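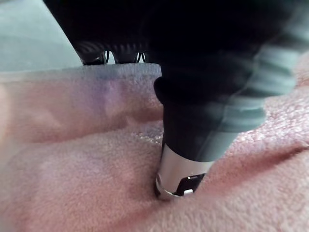

Pink fleece blanket, pile slightly matted in places, with a metal-tipped tool pressed into it

Getting the matted spots out of a fleece blanket

Posted by Kanokwan Thongdee
October 25, 2025

I have a pink fleece throw from Srisuk that I bought in July. It was very soft when new. Now parts of the pile are flattening and clumping together. It isn't bad yet but I can feel it when I run my hand over it. The label says machine wash cold, tumble dry low, 100% polyester. I have been washing it with towels and using a regular liquid softener. Can the matted spots be brushed out, or is the pile damaged for good? I don't want to thin it out or put a hole in it. I also have a fabric shaver but haven't tried it on this.

3 replies

Keerthana Kotian
Stop washing it with towels first. Cotton lint gets down into the pile and the clumps form around it. Wash it alone, cold, gentle cycle, half the usual detergent and no softener. Softener leaves a coating on polyester and the fibers stick to each other. Add half a cup of white vinegar to the rinse for the first wash or two.

Dry on low or no heat and take it out while it is still slightly damp. Lay it flat on a table and go over the matted spots with a soft pet slicker brush. Short strokes, one direction, light pressure. Hold the fabric down with your other hand so you aren't dragging it. Then let it finish drying over a rack.

If a spot feels stiff or a little shiny, the fibers have probably melted from a hot dryer and brushing won't bring them back. Clumped but still soft usually comes out.

I would leave the shaver alone. It's for pills on a flat knit, and on a fuzzy pile it will cut a low patch. Pull the folds out flat before you use any tool on it.

plitside432
just get a new one, they are cheap

Tudis_Home
Agree about the softener. I used a clean dry toothbrush on the small spots because I didn't have a slicker brush. Slow but it worked on mine. The corners never came back all the way.

Kanokwan Thongdee
Thanks. No shiny spots that I can find. I will wash it by itself and try the brush on a corner first.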